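Why do tiles fit together?

Look at a bathroom floor, a honeycomb or a brick path and you'll find shapes sitting side by side with no gaps and no overlaps. Mathematicians have a brilliant long word for this: tessellation! Say it slowly – tess-uh-LAY-shun.

Only 3 regular shapes (the ones with all their sides and corners equal) can do it on their own. They are the triangle, the square and the hexagon. Try it with a regular pentagon and you get an annoying little gap every time.

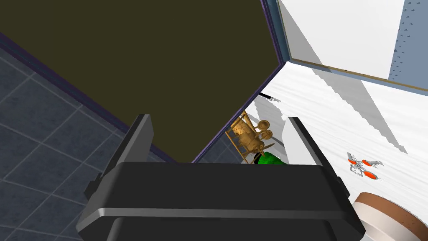

Big flat panel, no pattern yet!

The secret is in the corners. A full turn is 360 degrees, and the corners that meet at a point have to add up to exactly that. A square corner is 90 degrees, so four of them fit perfectly. Six triangles do the job too, and so do three hexagons. Bees worked with hexagons long before anybody wrote the rule down!
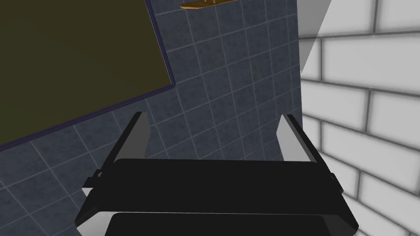
Reading time: 2 minutes

Square tiles are great for walls, as the lines run straight up and straight across. But you can mix shapes as well – the old market hall in Giltside has a floor of octagons with small squares tucked in between, and it was laid with 1306 pieces.

Try it yourself

Cut a square out of card. Snip a wiggly piece from the left side, slide it straight across to the right side and tape it on. Now draw round your new shape again and again. It still fits! Some people see fish in theirs, and some see very grumpy birds.

Next time in October: mirrors and symmetry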